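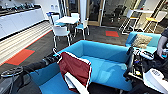
How to check a secondhand sofa before you pay for it

Most listings say "great condition." Ignore that. Sellers on Vineo and Clallareo use the same handful of phrases for everything, and a bright color hides a lot in photos. Allow 30 minutes for the visit and go in daylight.

1. Measure your door first
Take the width of the front door, the hallway and any turn on the stairs. Ask the seller for the sofa's height and depth as well as its length. Then measure it again yourself, as I've been given numbers that were plainly guesses.

2. Pull off anything draped over it
Throws and blankets may be innocent. Move them anyway, and look at the arms and the front edge of the seat, where fabric wears first.

3. Lift one front corner
Raise it a few inches. The other front leg should come up almost right away. If it stays put while the middle twists, the frame is weak – walk away, whatever the price.

4. Sit in every spot
Stay there for a minute or two. Listen for creaks and feel for a bar under your legs. "It just needs breaking in" is not something I'd believe about a used sofa.

5. Check the seams and underside
Use a flashlight. Dark specks along the piping or staples can mean bedbugs. Smell the cushions up close too. Strong air freshener makes me more suspicious than a bit of dust.

6. Question the "original price"
A Carnham seller told me 825 new. The same model was 442 in the June sale. Look it up while you're standing there.

7. Arrange the move before you hand over money
Delivery add-ons often stop at the curb – read the terms.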